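# Is Dulix seed coating worth paying for on maize?

**Kimutai Were**

I farm 13 acres outside Esine, mostly maize with beans on the side. At the farm show in October a man at the Dulix stand told me their seed coating would let me cut my starter fertilizer in half and still come out ahead. He had a nice chart. The chart had no numbers up the side, which bothered me, and when I asked where the trials were done he said "all over the region" and handed me a pen.

The coated seed costs 20 percent more than what I normally plant. My soil is heavy at the bottom end and sandy near the road, and the last test showed low phosphorus across the whole place. I plant at the first proper rain and I don't irrigate.

Has anyone used this on their own ground, with their own money, and kept some of the old seed next to it to compare? I'm not looking for what the dealer said. I already have what the dealer said.

**Gladys Mohamedi**

I tried it for two seasons. I'm not selling it and I'm not against it, but I'd be slow to cut your fertilizer on the word of somebody at a stand, and slower still with low phosphorus.

The first season I planted the whole upper field with it and got a good crop. So did everyone else on our side of Nyaga, because the rain was kind that year. I learned nothing and paid extra for it. The second season I planted it in strips, coated and plain, same variety, same day, same fertilizer. The coated rows came up a bit more evenly and looked greener for the first few weeks. By tasseling I couldn't tell them apart from the path, and at harvest the difference was small enough that I could have caused it myself by how I shelled and weighed.

A few things I'd ask before handing over money:

- What is in the coating? Some are a fungicide, some are zinc or another nutrient, some are a bacteria product, and some are mostly color. They do different jobs. "Seed coating" on its own tells you very little.
- Is the seed underneath the same variety you plant now? If they're comparing a coated new hybrid against an uncoated old one, the coating may be getting credit that belongs to the hybrid.
- What is the germination figure and the test date on the bag? Coated seed that has sat in a hot store can be worse than plain seed.
- Can you take back an unopened bag? Mine couldn't go back, and a treated bag can't go to the chickens or the mill either.

If you still want to try it, this is how I'd do it:

1. Buy the smallest pack they have. Plant at least four strips, two coated and two plain, and run every strip from your sandy end down to the heavy end so each one gets some of both.
2. Give all the strips your normal starter. If you want to test the half rate as well, make separate strips for it. Don't change two things in the same row.
3. Before planting, do a germination check on both lots. Lay out 200 seeds of each on damp cloth, roll them up, keep them warm and moist, and count after a week. Wear gloves with the treated seed, and wipe the table down when you're done.

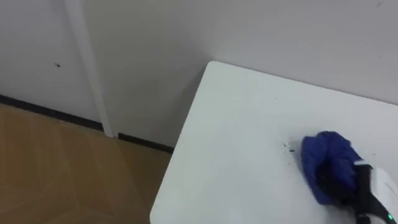

4. Stake the strips with something the weeders won't pull up, and write the layout in a book at home as well.
5. Harvest each strip separately and weigh it at the same dryness. Skip the outside rows.

It's a nuisance - I nearly gave up at the weighing - but after that you have your own answer and you don't need the chart.

**Hodberg**

We used Dulix and it was very good, strong plants, I would recommend. We also changed to a better variety that year and put manure, so it all helps. Ask for the discount if you buy before the rains.

**Kimutai Were**

Thank you Gladys. I rang the number on the pen and asked what is in the coating. The lady said it was "a complete package" and she would have someone call me. I'm still waiting for that call. I'll buy one small pack if they tell me what's in it, plant the strips the way you laid out, and keep my starter where it is.

Hodberg, I'm glad you had a good year, but with a new variety and manure in the same season I don't see how you'd know which one did it.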